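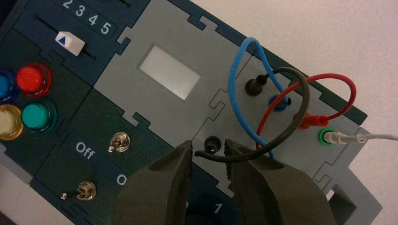
I have wanted to write about the Rurkar arm ever since we got it in July, and I kept putting it off because my opinion changed every week. Some evenings I was ready to tell the whole world that machines can do shop chores now. Other evenings I was on my knees hunting for a plug under the bench. So it is September 2025, I have logged 977 tries with the thing, and I think I finally know what I want to say about it!

First, what I bought it for. I run a small repair and test shop in Gallside, and a big part of the day is fiddly hand work that isn't hard, just endless. Plug in a lead, flip a switch, press a button, look at a reading, pull the lead out again. The Rurkar is sold as a bench helper for that sort of job. It has one arm, two fingers, a small camera near the wrist, and software from Ruven that lets you show it a task by hand and then have it repeat the task by itself.

For practice I use a trainer board, one of those modular ones with panels that lock together like jigsaw pieces. It has a slider, round colored push buttons, metal toggle switches, a little display window and a panel of sockets for patch cables. If you want to know whether a robot can handle a shop, skip the demo videos and give it a board like that. Every control on it needs a different touch.

Buttons are the happy part. After 12 demonstrations it pressed the red one and the teal one when asked, and it has been close to perfect since. It comes straight down with the fingers closed, gives a polite little push and backs off. I laughed out loud the first time, it was so dainty.

The slider is good too, though slow. It takes hold of the knob and drags it along the slot at the speed of a sleepy snail, and if the track sits at a slant to the arm it sometimes drifts sideways and lets go. Turning the board so the track lines up with the arm fixed most of that.

Toggle switches were where I started to respect it. A bat lever is small and shiny and I expected a disaster, but it learned to nudge the lever with the side of one finger and leave the pinching alone. I never taught it that on purpose. I must have done it myself in a few demonstrations without noticing – a nice surprise either way.

Now the cables. Oh, the cables. Pulling a standing plug out of its socket works roughly two times in three. Putting one back in is another story. The fingers are chunky with squared tips, and once they are down around a plug the camera has a hard time seeing the socket past them. Add a few leads looping over each other and it gets worse quickly. It will go for the black plug, catch the blue lead on the way and carry both off with great confidence. I ran 200 plug-in attempts with a single cable on a bare panel and it made 120 of them, and I was thrilled. With three cables crossing I stopped keeping score after the first evening.

I did try it at home for one weekend (my family has opinions about this). It moved spoons from the rack to the drawer very nicely. It could not do anything useful with a dish towel, and laundry was a comedy. Soft, floppy things are the same problem as the cables, only bigger.

A few practical notes if you are thinking of getting one. Clamp the board down, or it will scoot across a smooth table the moment a plug sticks. Keep the background plain; mine did better on white than on my scratched old bench. The Rathjen stand is worth the extra money, the stock one wobbles at full reach. And save your demonstrations under sensible names, the Ruven menu shows only the first few letters and I now own nine tasks called "plug te".

What I'd love next is a pair of thinner fingertips and a second camera looking in from the side. I have written to Rurkar about both and got a friendly reply with no dates in it.

Would I buy it again? Yes, and gladly, for buttons, switches and sliders – it runs my long switch tests while I eat lunch, and I come back to a tidy log. If your day is mostly wiring, or if you are hoping for help with the wash, I'd wait. Mine is staying on the bench, and tomorrow we go back to the red cable.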